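# A Kitchen Table and 3856 Letters

Gwendolyn Baptiste has been writing letters for other people since before her daughters could walk, and when I asked her how one gets into that sort of thing she laughed for so long that her tea went cold.
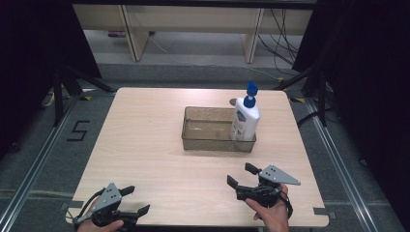 "It was my aunt's fault," she said at last. Her aunt couldn't see well enough to write to her sister in Ambrose, so Gwendolyn, who was eleven and had the neatest hand in the family, sat down every month and took dictation – gossip, recipes, complaints about the priest and all. She still thinks a letter wants a plain surface and very little on it. A pale wood table suits her fine, with perhaps a see-through brown tray and a pump bottle standing at one end of it, the kind with a blue top, and after that she'd like you to stop putting things down, please, and start talking.

People come to her with all sorts. Mounir Zerouali wanted to thank a teacher he hadn't spoken to in years, and needed two afternoons to get past the first line. "He kept apologizing to me," she said. "I told him, Mounir, apologize to the teacher, I'm only the pen!"

She keeps a ledger, and the last entry when I visited was number 3856. The longest letter ran to 1696 words, a proposal of marriage, and she wouldn't tell me whose (I did ask, more than once). Did it work?

"She wrote back," Gwendolyn said, pouring us both a fresh cup. "She wrote back herself, four pages, and her spelling was terrible, and he carried it in his coat all October."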